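Forum: Long Runs and Race Days
Thread: Coming back after a calf tear, do I still try for the half?

mallee_plodder wrote:
Hi all, long time reader and very occasional poster, so be gentle with me! I tore my calf in the winter (grade one, according to the physio, though it felt like a grade nine at the time) and I'm now up to 11 km at an easy shuffle with no grumbling from it the next morning. The Prustell Half is in September and I paid my entry months ago, back when I was full of beans. My old plan had me doing hill repeats by now and I've done precisely none. Do I carry on and treat it as a very long training run, or do I swap down to the shorter event and save my pride for another year? My husband says swap. My running group says carry on, but they'd say that if I turned up on crutches.

Other question while I'm at it: what is everyone eating on the longer ones? I've always been fine on nothing but water, but I'm slower now, so I'm out there a good deal longer.

OldGumLeaf wrote:
Welcome out of the shadows, mallee. I did my calf four years ago and the thing I'd tell anyone is that the muscle comes good well before your confidence does, or the other way about if you're unlucky. Eleven easy is a lovely place to be. I'd keep the entry, add a little to the long run each week, leave the hills alone completely and see how you feel a fortnight out. You can usually swap down right up to bib collection, although do check, I've only run Prustell once and that was when it still started at the footy oval.

As for food, I'm a bar person. Gels go straight through me, if you'll pardon the detail. I've got my kit sorting down to a fine art these days, a spot for the tape, a spot for the bits and bobs, and the big side for whatever I'm going to eat.
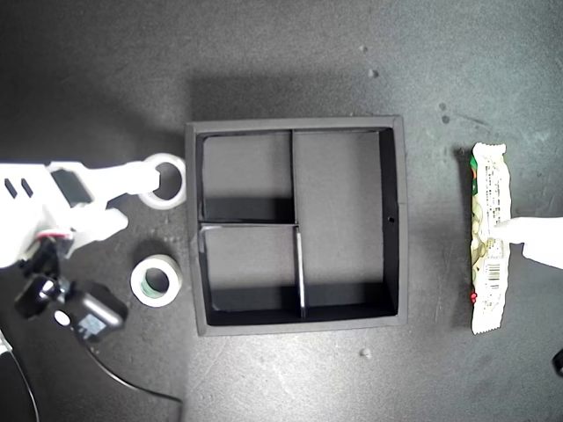
Three compartments, one of them the full height of the tray.

I cut each bar up and have a piece every half hour whether I want it or not. By the time you want it you've left it too late, in my experience.

Ivix wrote:
Going to disagree with OldGumLeaf on the first part, and I say that with great affection as we've been arguing on here for years. A calf that tore in winter hasn't had long. Running the distance is one thing, running it with a number pinned on and a crowd either side of you is quite another, and I have never once met a person who treated a race as a training run past the first kilometre. I certainly didn't. I went back too soon after mine, felt marvellous until the turnaround, and then had a very slow walk home and the whole summer off.

Swap down, enjoy yourself, have a sausage at the finish.

OldGumLeaf wrote:
You went out at your old 10 km pace, Ivix, you told us so yourself! That wasn't the calf's fault.

Ivix wrote:
That's my point though. I'm a sensible woman and I still did it.

fisitz_flyer wrote:
Can I put in a word for calf raises? Mallee, you didn't mention whether you're doing any strength work, and to my mind that matters more than whether you've got 11 or 14 in the legs. My coach is Stelios Fragkou, he takes the Saturday group at Fisitz, and he won't let anyone back into the proper sessions until they can do a full set of single-leg raises on the sore side, slowly, off a step, without holding on to anything except maybe the wall with one finger. I thought he was being fussy. I couldn't manage half of them on my bad leg and I'd been running on it for weeks.
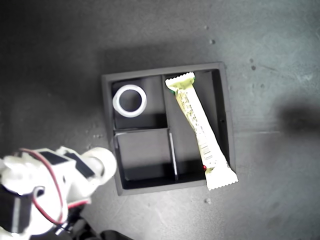 He also had me do them with a bent knee, for the deeper muscle that does so much of the work when you're plodding along. Boring as anything, so I do mine while the kettle boils. It took me a good month before the two sides felt even, and only then did I start adding distance again, and touch wood I've not had a twinge from it.

On food, I'm with the bars as well, but practise at home first. I tried a new one on the day of the Athanasiadis relay and I'll spare you the rest.

mallee_plodder wrote:
Oh these are wonderful, thank you all. No, I've been slack with the raises. The physio gave me a sheet and it's on the fridge under the school newsletter, where I can feel it looking at me. I just tried some in the hallway and the bad side gave out embarrassingly early, so fisitz_flyer, I think you've caught me out.

Does anyone tape, by the way? Or wear the compression sleeves?

kerbside_kev wrote:
Sleeves for me, mostly because they're warm on the early starts. I wouldn't swear they do anything else. Taping I gave up on, it peeled off before I'd reached the end of the street, and I've got hairy legs so you can imagine the removal. 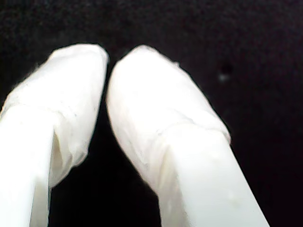
Padded wrapping on the left tip, fold and all.

I'm also on team Ivix about the race, for what it's worth. There's a half somewhere every few weeks if you're willing to drive, and you only get the two calves.

OldGumLeaf wrote:
Outnumbered, then. I'll concede this much: do the raises first and let them decide it. If the bad side still can't keep up with the good one a fortnight out, swap down and I'll not say another word. If it can, start right at the back, behind the prams, and don't look at your watch.

Ivix wrote:
I could live with that. Behind the prams is good.

mallee_plodder wrote:
Right, that's a plan. The raises are going on before breakfast and again while tea's cooking, and I'll report back when I've tried a proper long one with a bar cut up in my pocket. I've emailed the organisers about the swap deadline too, and will post what they say in case anyone else is dithering.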